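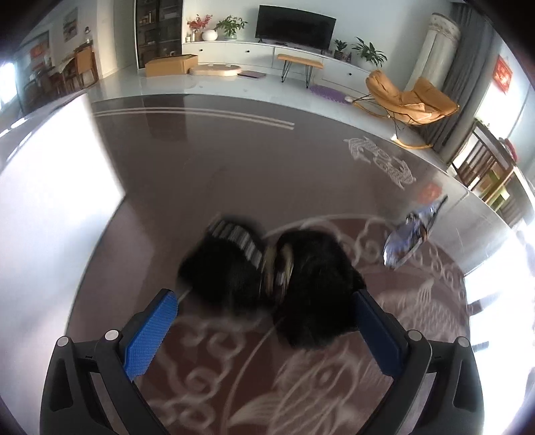 Do I need experience to join the home tidying sessions at Nodora? None is needed, we only ask that you are patient and handle other people's things with care.

Nodora is looking for six participants in the Trultgate area. You will clear living room tables, sort small soft items and put them back in their place – always in furnished rooms, with ordinary household objects. Each session takes five hours, with a break for lunch.

Please write to the Nodora office in Ziddale before 17/03/2020 and tell us which hours suit you.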